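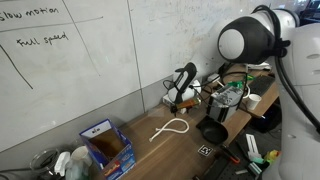

Transferring a matching number for a limited edition series

Posted in: Collecting and Small Press > Orders, Numbers and Rights

Bremley Reading Society

Our society holds a subscription to a numbered series from a small press. We have received every volume to date under number 14, and the signed limitation pages all match. The account was opened in the name of a former officer of the society who has since left the area, and the press still sends its early order notices to that officer's private email address.

The next volume is to be offered in September. We wish to place the order in the name of the society and to keep our number. The former officer has no objection and has offered to put this in writing. The general terms on the website of the press state that matching numbers are "held for existing customers during the early order period" but do not say whether a customer may be an organization, or whether the right to a number may pass from one account to another.

We would be grateful for guidance on the following points. Does the right to a matching number normally belong to the account or to the owner of the books? What papers should be sent with a request of this type? If the request is refused, would it be proper for the former officer to place the order and have the book shipped to us?

We should add that one volume in the set was bought secondhand, from a dealer, in order to fill a gap. It carries the correct number, but there is no record of it on our account.

3 answers

Plovow Book Exchange

The answer to your first point depends on the press, and you should obtain its position in writing before the order period opens. In our experience as a dealer there are two common arrangements.

Under the first, the right belongs to the account. The press keeps a list of customers and numbers, and it offers each new volume to the name on the list. Ownership of the earlier books does not matter. A customer may sell the whole set and still be offered the next volume, while the buyer of the set is offered nothing until unclaimed numbers are released.

Under the second, the right goes with the books. The press will move a number to a new owner who can show possession of the previous volume, or in some cases of all volumes. This is often the practice where the series is long and the press wishes to keep sets together.

The wording you quote suggests the first arrangement. That does not prevent a transfer. Many presses that work from a customer list will change the name on an entry if the present holder asks them to do so. The request should come from the former officer, from the email address on the account, and should name the society as the new holder. A request that comes only from the new party is likely to be set aside.

We would suggest that you send the following together, in a single message:

A signed letter from the former officer giving up the number and naming the society.
A short letter from the society accepting it, with a billing address, a shipping address and an email address that will not change when officers change.
Clear photographs of the limitation page of each volume.
Copies of the order receipts you hold.
The dealer's invoice for the secondhand volume, if it has been kept.

Please do not leave out the secondhand volume. A gap in the account history is a common reason for delay, and the press may have released your number for that title at the time. The invoice and the photograph should be enough to explain it.

As to timing, small presses often have very few office staff, and the weeks before an order period are busy. One press with which we deal asks for 14 days to process a change of name and will not accept requests once the order page is live.

castellanos_shelf

Just have the old officer order it and ship it to you. I did it this way with a relative's account for years and the press did not mind. Put your address in the shipping box and pay them back.

Prulumstead Library Friends, Gifts and Special Books Desk

The previous reply describes a practice that may serve for one volume, but an organization should be cautious about relying on it. The receipt will be in the name of a private person. Any refund will be paid to that person's card, and a replacement for a damaged copy may be sent to the address held on file. Should the person be unwell or change email address, the early order notice will be missed and the number may be released.

If the transfer cannot be completed in time, we would regard an order by the former officer as acceptable for the coming volume only, provided that the press is told in advance and agrees. The society should keep a signed note stating that the book was bought on its behalf and with its funds.

We made a similar request two years ago, for a set of 12 volumes. The press replied after 5 days and asked for one further item, namely a copy of the minutes in which our group agreed to hold the subscription. You may wish to have such a minute ready.

We would also ask the press to confirm in its reply the exact form of the name that will appear on the account. Ours was first entered under a shortened name, and the next order notice was sent to a different group in the same county. The correction was made without difficulty once we had supplied the earlier letter.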